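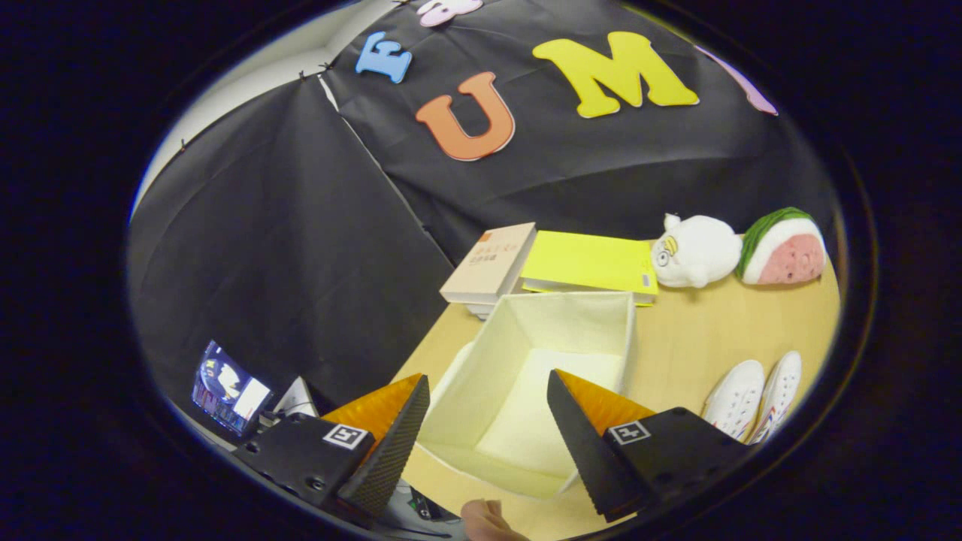 An empty white fabric box, a few books and two plush friends, ready for sorting.

The Box Challenge is back!

It started last March as a bit of fun in the Lightfoot newsletter, and we have had such lovely letters about it ever since that we're running it again this autumn. The rules haven't changed. You take one empty fabric storage box (any size, any colour, the one at the back of the wardrobe will do nicely), put it on a table, and gather up whatever has been drifting about the room. Then you decide what gets to live in the box.

Soft toys are always the hardest bit, aren't they? I have a real weakness for the silly ones, and a plush slice of watermelon with a stripy green rind would have a home with me for life. Books are easier. Lay them flat at the bottom, biggest first, and let the toys sit on top where small hands can reach them. A bright yellow cover is a gift here, as you can spot it straight away when somebody wants it at bedtime.

A few things readers passed on last time that are well worth trying:

Fabric boxes keep their shape much better with a piece of stiff card cut to fit the base.

Pale linings show the dust, so give the inside a wipe with a damp cloth before you fill it, and let it dry with the top open.

Leave a hand's width of space at the top. A crammed box never gets put back on its shelf!

If you finish one box and feel like carrying on, please do. The Hellance reading group did every shelf in their back room last time and passed on 739 books to new homes, which still makes me grin. Our own target for this round is 3,000 items sorted across all our readers, toys and books both.

Send your totals in with the slip on page 2, and do tell us what you found at the bottom of the pile. The best finds will go in the next issue.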